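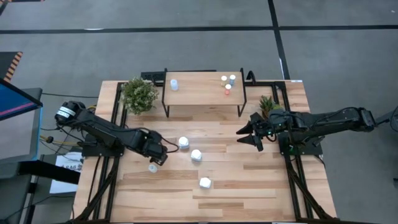

Two arms, one bench, a small bottle.

1/ Soybean seeding thread, mostly for people on heavier ground. The question I got most in April was whether to replant a thin stand. My answer is usually to wait a few days and count first.

2/ Count before you decide. A stand looks worse from the truck than it does on foot. I use a hoop and throw it in at least ten spots per field, including the good ones. If you only count the bad corners you will talk yourself into buying seed.

3/ Our worst field this year is the 76 acres north of the Sokdale road. It crusted after a hard rain. From the approach it looked like half the plants were gone. The low end was thin. The rest was fine.

4/ Soybeans branch. Gaps the width of your hand fill in. Gaps you could park a quad in do not, and that's where the weeds show up first.

5/ Dig in the gaps. You want to know if the seed rotted, got eaten, or is still trying to come up. A swollen seed with a white, firm root may still make it. If the neck is snapped under the crust, that one is done.

6/ If it's crusted and the beans are right under it, a light pass with a rotary hoe can help. Go slow, get off and check after the first 50 feet. You'll lose a few plants. Do it in the afternoon when they're a bit limp and bend easier.

7/ Xóchitl Carrillo farms east of Rosales and she disagrees with me on this. She would sooner leave crust alone if there's any rain in the forecast. Her ground is lighter than mine, so we may both be right.

8/ If you do replant, don't tear out what's there. Those early plants have a head start you can't buy back. Drill into the thin patches and leave the rest. We did 19 acres that way and left the other 57.

9/ Someone asked about variety. We had Husach in the low end and went back in with Brillmont, which is a shorter season bean. Two maturities in one field is a nuisance at harvest. I plan to cut that end last.

10/ Check your seed agreement before you order. Some dealers cover part of the replant cost and want to see the field first. Call them before the drill goes out.

11/ Weeds matter more in a thin stand. It takes longer to close the rows, so plan your second spray around that and read the label for crop stage.

12/ Row width question: ours are on 15 inch. On 30s I'd be a little fussier about long skips down the row.

13/ I'll post counts from the replanted end once it has three leaves.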